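Nellton Household Waste Diary Dataset

February 2020
By the Nellton data desk

Overview

This package contains diary records of household waste from the towns of Mallham and Korkville. Each participating household kept a written log of what it threw out, room by room, and weighed each bag at the end of the collection period. The records were typed up, checked and coded by material. Version 2 replaces the earlier release, which used a different code list and should not be merged with this one.

Contents

- diary.csv — one row per logged item
- bags.csv — one row per weighed bag
- households.csv — household size, dwelling type, town
- codes.csv — material codes and their labels
- CHANGES.txt — differences from the first release

All files are UTF-8 with comma separators and a header row. Missing values are left blank. Zero is a real value in bags.csv and means the bag was put on the scale and did not register.

Main fields in diary.csv

- hh_id: household key, matches households.csv
- room: kitchen, bathroom, bedroom, office, other
- item_text: the item as written by the household, spelling unchanged
- mat_code: material code assigned by the coder
- coder_flag: 1 if the two coders disagreed on the first pass

Coding

Entries were coded from the written text alone. Coders worked separately and met to settle differences. Paper and board are split into three codes: P1 for tissue and paper towels, P2 for printing and writing paper, P3 for cardboard and cartons. Small office and bathroom bins often mix P1 and P3, and an entry such as "paper stuff" cannot be divided after the fact. Entries of that type carry the code PX.

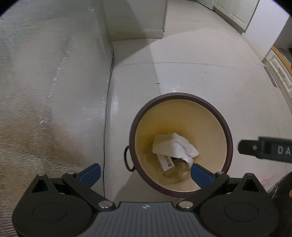 Weights

Bag weights are in grams, read from kitchen scales lent to the households. The scales have a step of 2 grams. Weights are per bag and cannot be assigned to single items. Bags over 2000 grams were split by the household and appear as separate rows with the same bag_id and a part number.

Known problems

- Korkville logs for August have gaps in the bathroom rows. The gaps were not filled.
- Food waste is underreported in households with a compost heap. Use the compost column in households.csv to filter.
- Some item_text values hold several items. These rows were kept whole and coded by the first item named.
- Dwelling type was self-reported — "duplex" and "row house" are used loosely.

Processing

Typed logs were cleaned with Longo, our in-house script set. Longo trims spaces, drops exact duplicate rows and checks that every hh_id exists in households.csv. It does not correct spelling. The scripts are in the longo folder and run from the command line with no options.

Terms of use

Free for teaching and research. Do not try to identify households. Cite the dataset title and version number.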